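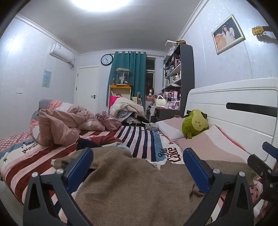 Do washing machine filters really stop fleece fibres getting into the river?

4 minute read

mossy_wellies

Hello all, first time posting though I've been reading the site for years and it has saved me from more than one daft purchase. We live in Piststead, right down by the Laur, and I walk the dog along it every morning, so I suppose I feel a bit responsible for what goes into it. I went to a talk at the library in October 2021 about plastic fibres coming off clothes and bedding in the wash, and I came home and looked at our laundry pile with completely different eyes. We are a fleecy household! Blankets, dressing gowns, the children's school jumpers, the lot.

I would like to do something, but I'm not made of money and I rent, so anything that means drilling into a wall would have to go past the landlord first. I've seen a filter made by Bamia that goes on the waste hose for £62, and there are also mesh bags you put the washing inside, which are a good deal cheaper. Does either of them do any good? And what on earth do you do with the fluff once you've caught it? I had a horrible vision of rinsing it down the sink, which would rather defeat the object. Our washing machine is getting on for old, if that matters.

duckpond_diaries

I've had the Bamia one for 16 months now, so I can tell you how it is to live with, though I'm no scientist and can't tell you what percentage it catches (I'd be wary of any figure on a box, as it depends so much on how it was tested). It does catch something, that I can promise you. I clean it every six washes and there's always a sort of grey felt in there, a bit like what you get out of a tumble dryer only wetter and nastier. I scrape it out with an old spoon, let it dry on a bit of newspaper and put the whole thing in the ordinary bin. Please don't rinse the filter under the tap! I did that the first time, feeling very pleased with myself, and then realised where it had all gone. It shouldn't go in the compost either.

On renting, mine came with a wall bracket, but there was also a stand in the box for leaving it on the worktop, and I've used that the whole time. It isn't beautiful. Do check the hose reaches before you buy, as ours was short and I had to send off for an extension. An old machine is fine as long as the waste hose comes off, and put a towel down when you do it.

The bag I tried first. It's good for one fleece and hopeless for a blanket. You can't fill it much or nothing gets clean, and a double blanket simply won't go in. I still use it for jumpers, and pick the fluff out of the corners by hand.

The other thing, and it costs nothing, is to wash the fleecy things less. I used to do our throws every week out of habit. Now they get a good shake and a morning on the line, and go in the machine when they need it. Cooler and shorter washes are kinder too, and a full drum means less rubbing about than a half empty one. I try to keep heavy things like jeans out of the fleece load.

kettle.on.again

Don't bother, it all gets taken out at the sewage works anyway.

Hulwoodhiker

Sorry to disagree with the post before mine, but that's only partly right. A good sewage works does take out most of the fibres, and what it takes out ends up in the sludge, and a lot of sludge gets spread on farmland. So it hasn't vanished, bless it, it has just moved. Some still gets through to the river as well. I'd go for the filter if you can spare the money and the bag if you can't.

It may be worth asking at the Hulwood repair café before you buy. They had three filters to lend out last time I went, and you could see how you get on with one over a month. They're open again in November, and the cake is very good.

Related questions

Can I put tumble dryer fluff in the compost?
Is it all right to wash the car on the drive if the drain goes to the Laur?
Where to take worn-out towels and blankets near Piststead
Who do I tell about foam on the river?

Contact us | House rules | © Hulwood and Piststead Green Neighbours | Back to top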